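Four days in Trorkosau, mostly for the food. Posting notes as I go through them.

Start with the dumpling soup. Every place on the harbor side serves it and they all taste different. The one at Bassi has more dill and less salt. Order the small bowl, the large one is a full meal.

Bassi opens at 11 and the line starts before that. Cash only when I went in March.

The local smoked cheese is sold by weight at the covered market. Ask for the older one from the back of the counter. It's dry and a bit sour and goes well with the dark bread.

Hamex is a bakery, despite the name. Get the plum rolls. They sell out by mid-morning. The poppy seed ones are fine but you can get those anywhere.

Skip the fish platter on the main square. Overpriced and mostly potatoes.
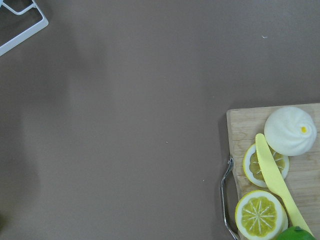
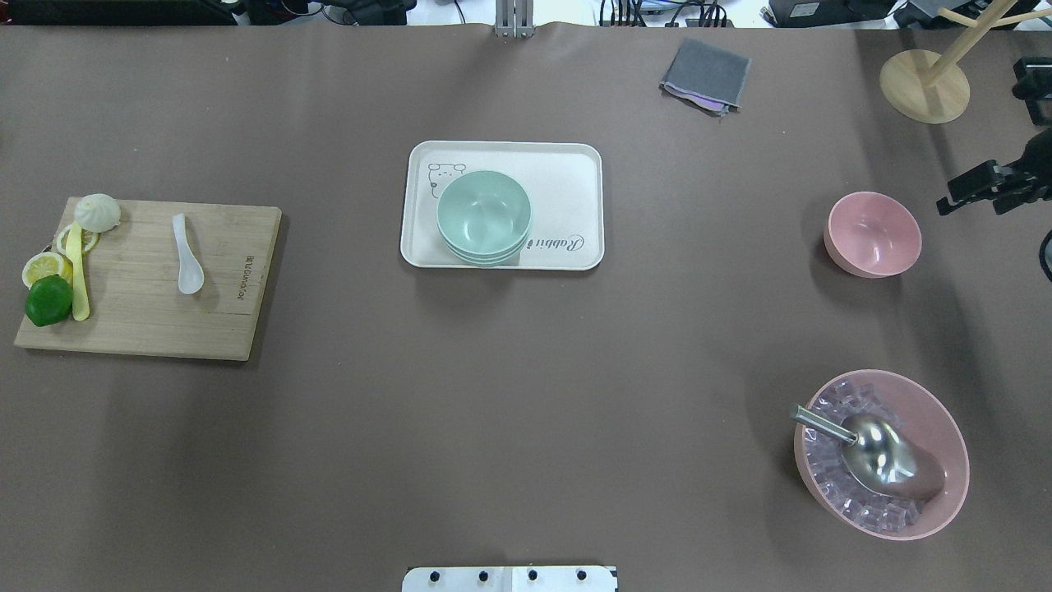 Sasturent is up the hill, 262 steps from the tram stop according to the sign. They do one thing, lamb baked with barley, and it takes a while to come out. Eat a snack first.

If you don't eat meat, ask there for the barley with mushrooms. It isn't on the menu but they made it for the table next to us.

Coffee is weak everywhere. Tea is better and comes with jam on the side. The jam goes in the tea.

Tram back down runs until 10.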